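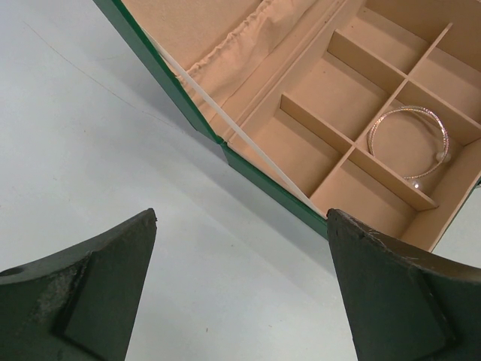 Section 4. Setting Up the Jewelry Box Task

Welcome back! If you have made it this far through the Stovier Club Handbook, your arm is bolted down, your wrist camera is giving you a picture, and you have learned where the stop button is (please go and find it again now, before you read on). This section gets you ready for the jewelry box task, a favorite with our students and one that asks for more patience than the earlier ones with the foam blocks.

You will need the green jewelry box, the bracelet with the two pearl beads, the arm with its green fingers fitted, and a laptop running Plovex. Leave yourself a good half hour the first time. It goes much faster once you have done it a few times, we promise.

4.1 Placing the box

1. Wipe the tabletop with a dry cloth. Crumbs and eraser dust have a way of getting under the box and making it rock.

2. Set the box down at an angle to the arm, with clear table in front of it. The angle doesn't need to be perfect, and in fact we like teams to change it a little between runs so that the program learns to cope.

3. Open the lid gently until the white ribbon takes the weight. Let go slowly. The ribbon is all that keeps the lid from going farther back, so don't press on it.

4. Check that the cardboard dividers are sitting straight and all the way down. If one has popped up, ease it back with a fingertip.

5. Put the bracelet in one of the inner compartments, leaning against the walls so the loop stands up a bit. A bracelet lying flat is very hard for the fingers to get hold of, and you will want an easy win on your first day.

Note: The bracelet is an open cuff, and the wire is thin. Pick it up by the loop and try not to pull the ends apart.

4.2 Moving to the start position

6. In Plovex, open the Hevevden project folder and load pose 11. Keep one hand near the stop button while the arm travels.

7. Bring the fingers down slowly toward the front corner of the box, stopping short of it. You want to come close without bumping the green edge - take small steps, and have a teammate crouch down and watch from the side while you drive.

8. Look at the wrist camera view. You should be able to see both fingertips, the bracelet, and the ribbon all at once. If the bracelet is hidden, back the arm up a little and try again.

9. Save the pose under your team name.

Caution: Never reach into the box while the arm is powered. Press stop first, every time, even if you only want to nudge the bracelet over a tiny bit.

4.3 Before your first run

10. Set the grip force to the lowest setting. You can always bring it up later.

11. Run the program once at slow speed with the bracelet taken out, and watch how the fingers pass the ribbon. If they catch on it, press stop and go back to step 7.

If Plovex shows message 411, the camera has lost its connection. Push the cable in firmly at both ends and restart the program. Your saved poses will still be there.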